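Eson Celebrity Biography Box Set — Film and Television Edition

Published by Midumwood

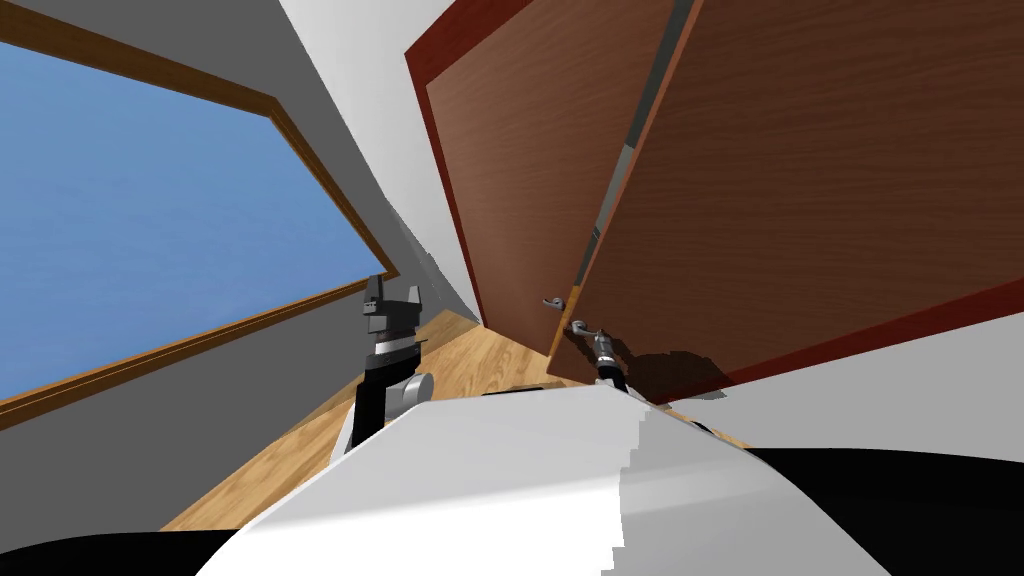

Tall wooden cabinet with two hinged doors, beside a window (computer rendering).

The Eson box set is made for readers who like to follow the lives of film and television stars, and who want more than short gossip news. It contains five paperback books with long articles on careers, contracts, public quarrels, marriages and comebacks. All texts were first printed in the Midumwood monthly magazine and were corrected again for this edition.

What you get

Five books in a hard slipcase. Book one is about child actors who continued to work as adults. Book two is about managers and secretaries, and how they and their stars part from each other. Book three treats award nights. Book four treats television hosts, and it is the longest one with 300 pages. Book five is an index of names and titles together with a list of sources. The index was missing in the first edition and many readers wrote to us about it.

Specifications

Item name: Eson Box Set, second edition
Publisher: Midumwood
Printing and binding: Tokarz
Order number: 455
Language: English
Photographs: 267, all black and white
Cover: soft, with matte finish
Paper: cream color, not glossy

About the photographs

The photographs come from the Prurkunlow press archive. Some of them are old and show small scratches. We did not remove these, as we prefer the pictures to look the way they were printed in their time. Each picture has the name of the film or the program under it, when it was known to us.

Good to know before you order

The books are not sold one by one. Readers who already own the first edition can order only the index book, please write this in the comment field of the order form. The slipcase is tight when it is new — pull out the middle book first and the others will follow easily.

We print only what was said in public or what was confirmed by two sources. If a star or the office of a star has sent us a reply, the reply is printed in full after the article.

Delivery

Orders are packed every working day until 2 p.m. The next printing is planned for January, and when the present stock is finished you can still place an order and it will be sent at that time. Damaged sets are exchanged without cost, but please keep the carton.

Related items: Eson Reader's Notebook, Eson Slipcase (empty), Midumwood magazine back issues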